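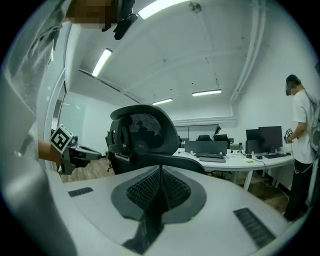

No. 17

Last updated in February

Search this blog Go

Open afternoon at Vistberg

I got to the Vistberg office at 2 p.m. for the hand-held gripper session. Yaqin Jia ran it. The hardware is simple: a gripper you carry, a white cube on top with a black-and-white marker on it, and software that recovers the tool's pose from the marker. The backpack goes on before you pick up the gripper. I got that order wrong.

Visitors worked in the regular office, between the desks and the chairs. Jia wants clutter in the recordings. Their current set has 441 episodes and the target is 991, all under 200 seconds each.

Two points from my notes. Tilting the cube too far costs you tracking on the face you were relying on, and the software recovers slowly when a new face takes over. Jaw width is logged separately and was the cleaner signal in every plot we were shown.

Michalis Chatzigeorgiou asked about clock drift between two grippers running in one room. The answer was a sync step at the start of each episode and no correction after that. I would like to see numbers for the longer ones.

Recent posts
Skamstead: encoder swap, part 2
Reading the Triệu calibration notes
Fumlow build log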